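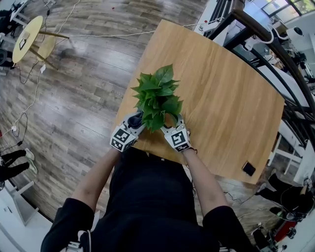
Slide 2, stems and leaves

Hi again! Leafy stems today, my favorite part. Big soft leaves bruise fast, so hold the bunch low and keep your grip light.

(Pass the bunch along the front row. Let people feel the leaf edges!)

Strip anything that would sit under the water line. Cut at a slant, then straight into the jar. At Jisham we got through around 2,000 stems last October and I still love this bit.

Next: the six jars from Sernska.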